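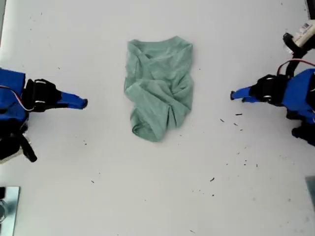
**Figure 3.** A green T-shirt in a crumpled heap on a white tabletop, neckline near the upper edge.

### 4. What counts as a heap?

I went into this part of the study thinking the T-shirts would be the easy bit. Shirts are flat, shirts have a top and a bottom, everyone knows how to fold one! Then I tried to write down rules for sorting crumpled ones by how hard they'd be to fold, and I got stuck for most of November.

The shirt in Figure 3 is the sort I kept going back to. The neckline is showing, so you'd think you could find the shoulders from there and get going. But there's a fold of cloth crossing just below it, and lower down a thick roll that is probably a sleeve, or else the hem (I changed my mind on that one more than once, and Nandi Jacobs, who did the second round of labelling, wrote "sleeve??" with both question marks). We ended up marking it as "neck visible, sleeves unclear".

That label did a lot of work in the Bokthorpe set. Of the 2,261 garments we labelled, 200 were put aside for both of us to go through separately, and most of our rows were over rolls like this one. Towels hardly ever gave us trouble. Trousers were fine once we'd found the waistband.

I'd first planned to score each heap by how tall it was, which is how the older Farina sheets do it, but height says very little about a T-shirt. A low heap can have a sleeve tucked right through the neck, and then you're there for ages. So we dropped height and kept the three questions about neck, hem and sleeves, with "unclear" allowed for each.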